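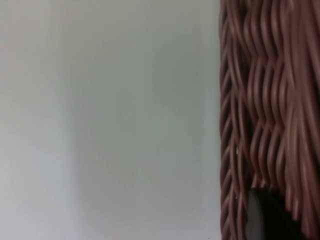
A settlement pattern is simply the way homes, barns, shops and roads are spread out across a piece of land, and for this unit I'd like us to think about why people built where they did long before anybody drew a plan for them. It's a friendlier subject than it sounds, I promise! Most of you already know more of it than you think, from walking to school or from noticing that the old part of town has crooked streets and the newer part doesn't. When I try to explain a crowded old village center I usually end up talking about wicker, like the brown basket at the right there, with all those thin rounded strands pressed close against each other. Lanes in an old center behave a little like that. Each one bends to make room for its neighbor, and you can't easily pull one out without disturbing the rest, which is why widening a street in such a place takes years and makes everyone cross.

Home | Course outline | Unit notes | Reading list | Field day

Unit 4. Why villages sit where they sit

Geographers like to separate two words that we mix up in everyday talk. The site of a village is the actual ground it stands on: the slope, the soil, the spring, the bit of dry land above the marsh. The situation is where that ground lies compared with everything else, meaning the next village, the market, the river crossing, the road over the hill. A place can have a poor site and a wonderful situation, and it will often grow anyway (people will put up with damp cellars for a surprisingly long time if the trade is good).

Our main case this term is Hevwood, and please bring your copy of the valley map when we get to it. The oldest houses stand in a tight group on a gravel shelf above the river. Gravel drains well, so the floors stayed dry, and wells could be dug without going very deep. The fields began just behind the last row of houses. We call this a nucleated pattern, from the word for a kernel or center, and you'll see it wherever water was found in only a few spots or where families farmed shared fields and had good reason to live near one another.

Now compare Hutar, up on the high ground. Springs come out all over the hillside there, and the land was worked as separate family farms from the start. The farmhouses are scattered, some of them 300 yards from the nearest neighbor and some a good deal farther, and for a long time there was no shop or meeting hall at all. That is a dispersed pattern. Students sometimes write that dispersed places are "less developed," and I'd gently ask you to avoid that. Hutar's farms were doing quite nicely. They were simply arranged to suit grazing, where you want your house in the middle of your own pasture so that you aren't trudging home across somebody else's in the dark.

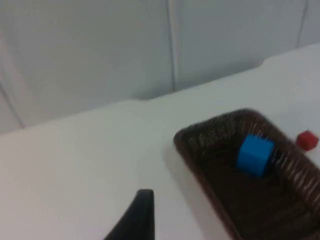
The third pattern is the linear one, and Plelgate is about as clear a case as you could wish for. It follows the old toll road, one house deep on either side for most of its length, with long narrow gardens running back behind. The road came first and the houses followed it, beginning with an inn and a blacksmith and then spreading out in both directions. The parish count of 1824 doesn't help us much, by the way, so be careful not to confuse the year with the figure in your packet. The figure is 1,824 people, and it covers Plelgate together with the outlying farms. In the street itself there were 60 houses.

Do remember that real places are mixtures. Hevwood grew a linear tail once the bridge was built, and Hutar has a small cluster these days by the bus stop. If you're looking at a map and can't decide which label fits, say so in your answer and tell me what you see that pulls you each way. I'd much prefer a thoughtful paragraph that stays undecided to a confident label with nothing behind it.

For next time

Read chapter 11 in the Shenoy reader, the one on water supply. It's long, and you may skim the tables.

Pick one settlement on the valley map (any but the three above) and write half a page on its site and half a page on its situation. Keep them apart, even if it feels fussy.

Colored pencils are welcome. The October field day leaves from the side entrance at 8:30 in the morning, and the path down to the gravel shelf can be muddy, so wear shoes you don't love.

Contact the course office | Copyright, course materials, all rights reserved | Back to top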